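Subject: Re: [solo-parents] Home study and moving to another apartment

Hello all, and thank you for the answers so far.
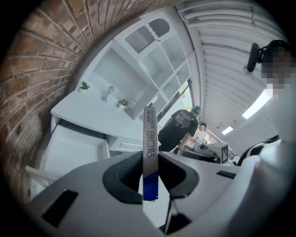
Moynihan wrote in January 2022:
> The agency Culura told us that a move does not stop the home study,
> but it must be updated before any match. Ours took 22 days and
> they visited the new place 2 times. Ask for the update in writing.

This helps me a lot. My agency is Vilter, the office in Clellstead, and on the phone they said something different: that I must wait until I have lived in the new apartment for five months. I did not find this rule in the papers I signed. Maybe it is only for families who adopt from another country, and I am adopting here.

My lease ends in July. The new apartment has a second bedroom and is 10 minutes from my sister, who will be the guardian named in my file. I would not like to lose it.

Has anyone on the list moved in the middle of the process with Vilter? Did they ask you to pay the full fee again, or only for the update? I am also not sure if the fingerprints must be repeated.

Please answer to the list, so others can read it too.

With kind regards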